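4. 양손 시연 수집과 시점별 가시성

4.1 수집 환경

양손 시연은 Jaramillo 작업실의 한 작업대에서 모두 수집하였다. 작업대는 금속 프레임으로 둘러싸여 있고, 배경의 변화를 줄이기 위해 주변에 검은 커튼을 쳤다. 조작자는 작업대의 한쪽에 서서 양손에 휴대형 그리퍼를 하나씩 쥐고 물체를 다룬다. 로봇 팔은 수집 단계에서 쓰지 않으며, 기록된 손가락 궤적과 영상은 이후 Weven 학습 파이프라인에서 로봇 좌표계로 변환된다.

영상은 머리 높이의 카메라와 그리퍼에 달린 카메라에서 동시에 기록한다. 머리 시점은 두 그리퍼와 작업면을 함께 담으므로 물체의 배치와 양손의 역할 분담을 읽는 데 쓰인다. 그리퍼 시점은 손가락 사이의 좁은 영역을 가까이에서 담는다. 모든 스트림에는 수집용 컴퓨터의 시각을 찍고, 후처리에서 가장 느린 스트림에 맞추어 다시 표본화하였다.

그리퍼의 자세는 윗면에 고정한 마커판으로 추정한다. 그림 3의 왼손 그리퍼 위에 있는 흰 삼각형 판이 이에 해당하며, 판 위의 작은 점들이 추적 대상이다. 마커판이 조작자의 팔이나 물체에 가려지면 추정이 끊어지는데, 짧은 결손은 앞뒤 자세를 보간하여 채우고 긴 결손이 있는 시연은 학습에서 제외하였다. 그리퍼에서 나오는 케이블은 손목 옆으로 내려 작업면과 닿는 구간이 짧아지도록 정리하였다. 초기 수집에서 케이블이 물체를 밀어내는 일이 있었고, 해당 시연은 다시 찍었다.

그림 3. 머리 시점에서 본 양손 작업. 오른손 그리퍼가 세워진 흰 상자의 윗부분을 잡고 있고, 왼손 그리퍼는 손가락을 벌린 상태이다.

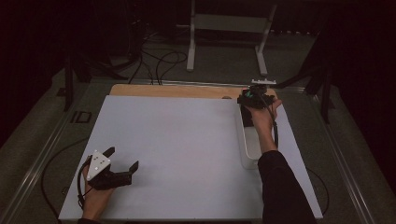
4.2 과제와 조작자

과제는 5종이며, 상자 세우기, 상자 옮기기, 휴대전화 케이스 분리하기, 케이스 정렬하기, 소형 부품 건네기로 구성된다. 앞의 두 과제는 물체가 크고 윤곽이 뚜렷하여 머리 시점만으로도 파지 위치를 정할 수 있다. 케이스를 다루는 두 과제는 물체가 얇고 작업면에 눕혀져 있어 손가락 끝의 높이를 잘못 잡으면 파지에 실패한다. 소형 부품 건네기는 두 그리퍼가 가까이 접근하는 구간이 길다.

조작자는 8명이 참여하였다. Rawiri Brunton과 Wanting Tan이 수집 절차를 설명하고, 각 조작자는 기록을 시작하기 전에 그리퍼의 개폐와 마커판의 방향을 익히는 연습을 하였다. 작업 순서는 조작자마다 무작위로 바꾸었다. 물체의 초기 위치는 작업면 안에서 자유롭게 두되, 머리 카메라의 시야를 벗어나는 배치는 허용하지 않았다. 어느 손으로 물체를 잡을지는 지정하지 않았다.

이렇게 얻은 유효 시연은 189건이다. 이 묶음을 Nendach로 부르며, 수집은 2020-08-05에 마감하였다. 마감 이후에 찍은 시연은 장비 점검용으로만 쓰고 본 논문의 결과에는 넣지 않았다.

4.3 가시성 주석

머리 시점과 그리퍼 시점이 서로를 얼마나 보완하는지 확인하기 위하여 케이스를 다루는 시연 98건에 가시성 주석을 붙였다. 주석자는 접촉이 시작되기 직전의 구간을 보고, 손가락 끝과 물체의 가장자리가 각 시점에서 함께 보이는지를 판정하였다. 판정은 Afroza Marikar와 Shayne Ellery가 서로의 결과를 보지 않은 채 수행하였으며, 의견이 갈린 구간은 Marama Lowther가 다시 보고 정하였다.

판정 기준에서 가장 논란이 된 것은 반투명 케이스였다. 검은 케이스는 밝은 작업면과의 대비가 커서 외곽선이 쉽게 드러나지만, 손가락과 색이 비슷하여 둘이 겹치면 경계가 흐려진다. 반투명 케이스는 그 반대이다. 검은 손가락과는 잘 구분되지만 색이 옅은 쪽의 가장자리가 작업면에 묻히기 쉽다. 이에 따라 가장자리 전체가 보일 것을 요구하지 않고, 접촉하려는 변의 일부가 분명히 보이면 가시로 기록하였다. 카메라 구멍의 테두리는 외곽선으로 인정하지 않았다. 구멍 안으로 작업면이 비쳐 자동 분할 결과와 사람의 판정이 자주 어긋났기 때문이다.

그림 4는 이러한 조건이 한꺼번에 나타나는 예이다. 카메라가 달린 그리퍼의 두 손가락 사이에 검은 케이스가 놓여 있고, 그 뒤쪽의 청록빛 반투명 케이스는 다른 그리퍼의 손가락이 위에서 누르고 있다. 누르는 손가락의 끝은 이 시점에서 드러나며, 그 아래의 그림자도 함께 보인다. 주석에서는 그림자와 손가락이 이어져 보이더라도 그림자를 접촉의 근거로 삼지 않았다.

그림 4. 그리퍼 시점에서 본 두 휴대전화 케이스. 오른쪽 위에서 들어온 손이 다른 그리퍼를 쥐고 있다.

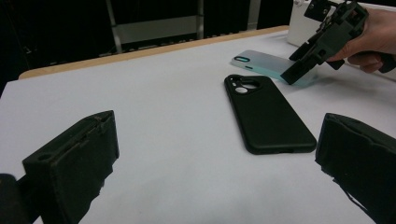 4.4 결과

주석 결과, 머리 시점에서는 조작자의 손과 그리퍼 몸체가 접촉 부위를 덮는 경우가 많았다. 특히 두 그리퍼가 같은 물체 위로 모일 때 가림이 심하였다. 그리퍼 시점에서는 자기 손가락 끝이 거의 항상 보였으나, 물체가 손가락 아래로 들어간 뒤에는 멀리 있는 변만 남았다. 반대편 그리퍼가 보이는지는 두 손의 각도에 크게 좌우되었다. 조작자가 한 손으로 케이스를 누르고 다른 손을 비스듬히 가져가는 경우에는 누르는 쪽의 손가락이 영상에 안정적으로 들어왔다.

학습 실험에서는 같은 정책 구조를 두고 입력 시점만 바꾸어 비교하였다. 기준 모델로는 머리 시점만을 쓰는 Clundo를 택하였다. 상자 과제에서는 Clundo와 Weven 사이에 뚜렷한 차이가 없었다. 케이스 과제에서는 그리퍼 시점을 더한 Weven이 더 자주 성공하였고, 개선은 대부분 손가락을 내리는 마지막 구간에서 나왔다. 접근 방향을 고르는 앞부분의 궤적은 두 모델이 비슷하였다.

실패 사례를 살펴보면, Weven은 검은 케이스의 가장자리를 손가락의 일부로 혼동하여 너무 일찍 그리퍼를 닫는 경향이 있었다. 학습 영상의 밝기를 무작위로 바꾸자 이런 실패는 줄었지만 없어지지는 않았다. 반투명 케이스에서는 조기 닫힘이 드물었고, 대신 옅은 쪽 변을 지나쳐 내려가는 실패가 남았다. 두 유형 모두 그리퍼 시점에 의존하는 구간에서 발생하므로, 머리 시점의 해상도를 높이는 것만으로 해결되기는 어렵다고 판단한다.

4.5 한계

모든 시연이 한 작업대에서 수집되었으므로 조명과 배경이 달라졌을 때의 성능은 확인하지 못하였다. 가시성 판정도 접촉 직전 구간에 한정되어 있어, 물체를 쥔 뒤에 자세가 틀어지는 현상은 다루지 못한다. 마커판의 가림으로 제외된 시연은 양손이 교차하는 동작에 몰려 있었다. 이 때문에 Nendach에는 교차 동작이 실제 작업보다 적게 포함되어 있으며, 소형 부품 건네기의 결과를 해석할 때 이를 고려해야 한다.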